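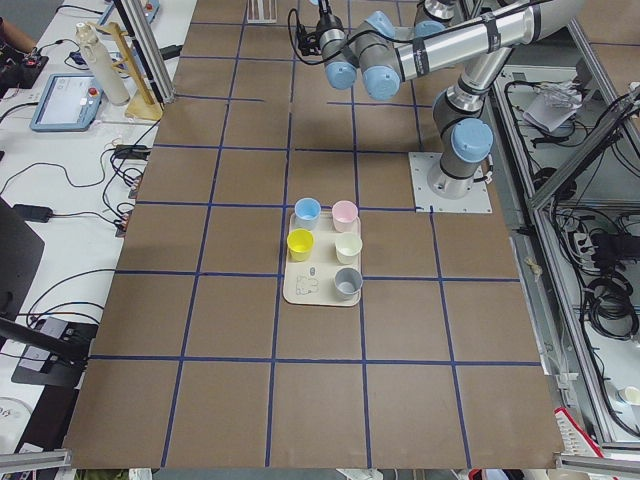 Little cups on the bear tray.

So. Three weeks without coffee. Didn't plan it, the machine died on a Friday and I just never got it fixed. First 2 days were awful, headache right behind the eyes, snapped at everyone. Then sort of ok?

Switched to tea. Liudmyla swears by the loose stuff from that shop in Brillton, the one next to the bakery, so I got a 100 gram bag and it's alreday half gone. Smoky. Bit weird with milk, good without.
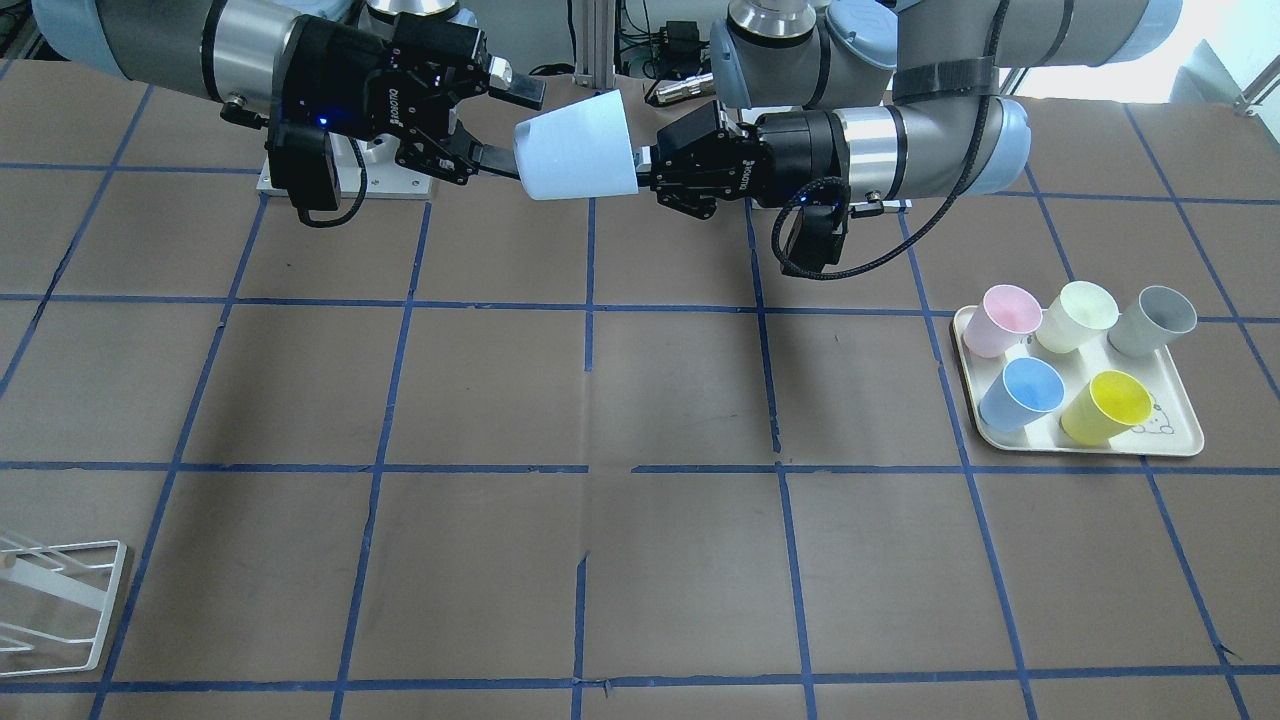
Sleep is better, I'll say that much. Out by ten thirty most nights, no more lying there listening to the neighbor's AC. Mornings still rough. I miss the smell more than anything, walked past Zamel yesterday and nearly went in. Stood at the door like a dog.

Might get the machine repaired in August, might sell it. If anyone wants a dead espresso maker let me know, its in the hall closet. More later, bus is here.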